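A Place for the Hammer
Why the molded tool case is still the first set most people own

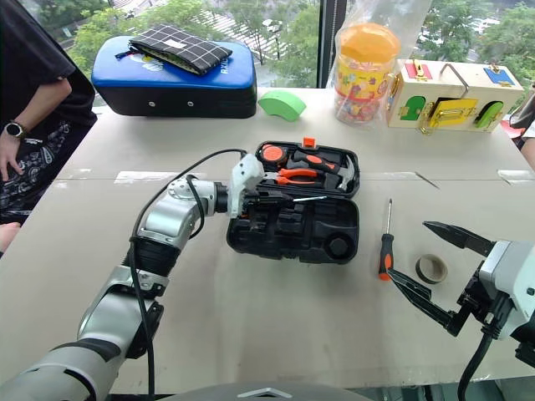

The household tool kit has changed very little in the time Ravindra Lodhi has been selling it. He runs the tool counter at Grivden, a hardware store in a town of two-story houses and rental apartments, and he can tell when the local leases turn over by how many kits go out the door. The buyers are mostly people who have just moved and need to put up a shelf. They want one box with everything in it, and they want it to close. What they take home is nearly always a black plastic case with fitted compartments, the tape measure, pliers and hammer held in the lid and the smaller pieces down in the tray, with orange on the handles so that they show up on a garage floor or in long grass.

Lodhi has no quarrel with these kits. He sells a better grade of hammer from the wall behind him, and better pliers too, but he does not push them on a first-time buyer. "If you have never owned a hammer, you don't know what you dislike about one," he said. "Use the one in the box for a year. Then come back and complain to me."

Many do come back, though the complaint is usually about the case. A screwdriver is missing. The lid won't shut. A socket has gone down the side of a washing machine and there is a round hole in the tray where it used to be.

Hwa-young Jeon has heard the same complaint from the other side. She spent seven years laying out trays for Sitow, a small firm that makes molded cases for tool sellers, before she left to teach. A tray starts with the tools laid out on a sheet of paper, she said, and moved until they take up the least room. The hammer goes down first. It is the longest and heaviest thing in most sets, and if it can be laid on a diagonal the whole case can be made shorter. The tape measure is thick and wants a deep pocket. Screwdrivers fill the gaps.

After that comes the question of grip. A pocket has to hold a tool tightly enough that it stays put when the case is carried upright, and loosely enough that a person can get it out with cold hands. Jeon's rule was to leave a finger's width of open space beside every handle. Buyers for the stores did not always like it. The space made the case bigger, and a bigger case cost more to ship.

"They would ask me to take the finger space out," she said. "I would take out half."

The trays that went through with no finger space at all are easy to spot. The owner has to turn the case over and knock on the back to free the pliers, and everything else falls out along with them. After a few rounds of this the pliers end up in a kitchen drawer.

The kitchen drawer is where Zyanya Cervantes starts when she is called to a house. She does home organizing, mostly for families who are getting ready to move, and she asks to see the tools early in the first visit. In her experience they are in at least three places: the case, a drawer near the stove, and a windowsill. The case itself is often half empty, and often it is under something.

She does not insist that everything go back in it. A tape measure gets used more than anything else in the set, for curtains and parcels and children, and she thinks it is fine for it to live near the front door. The same goes for one screwdriver. She would rather have a family keep two tools handy and the rest in the case than pretend that they will walk to the basement each time a cabinet handle works loose.

Her other advice is about the things that never had a slot. Packing tape is the main one. No molded case she has seen has a place for a fat roll of tape, yet people reach for it on the same days they reach for the screwdriver. The same is true of picture hooks, spare screws, wall plugs, and the hex keys that come with furniture. Some clients drop them loose into the tray, which is what keeps the lid from closing. Cervantes puts them in a zippered pouch or a clear jar with a screw lid and stands it next to the case on the shelf. She prefers clear jars. A label is only as good as the last person who filled the jar, she said.

Gyu-bin Um gave up on molded cases entirely. He looks after the 262 apartments at Lemaire, a rental complex, and carries his tools in an open canvas bag. He owned a molded set when he started and used it for one winter. The hinge went first. It was a strip of thin plastic formed in one piece with the case, and on a cold morning in February it split along its length while he was kneeling in a stairwell. He taped it and kept using it until spring.

What he misses is being able to tell what is gone. "With the case, you look down and there's a hole shaped like your screwdriver," he said. "With the bag, you find out when you get to the next job." He has left a good many screwdrivers on top of water heaters. Now he lays a towel on the floor before starting and puts each tool back on it when he is done, and he does not roll the towel up until it looks right to him.

The same idea is behind the loan kits at Boton, a neighborhood lending library for tools. Gyu-bin Cheon, who manages the desk there, said the library tried soft bags, buckets and wooden boxes before it settled on molded cases for the basic household set. A returned case can be checked in a few seconds. The borrower opens it on the counter, Cheon looks for holes, and it goes back on the shelf. Last year the basic set went out more than 1,000 times.

Cheon has made a few changes to the cases along the way. The latches are wiped down, and any that have gone loose get a strap around the whole case. Where a tool has been replaced with one that does not quite fit, she trims the pocket with a utility knife, taking off a little at a time. Where the pocket is now too big, she glues in a piece of foam. The glue has to be one meant for plastic, and the foam has to sit overnight before the tool goes back in.

She also keeps a bin of orphans under the desk: bits, sockets and screwdrivers left over from cases that have cracked past fixing. Borrowers who have lost a piece from their own set at home are welcome to look through it. Most of them bring the case along and try one piece after another in the empty slot. It can take a while, and she has put a stool there.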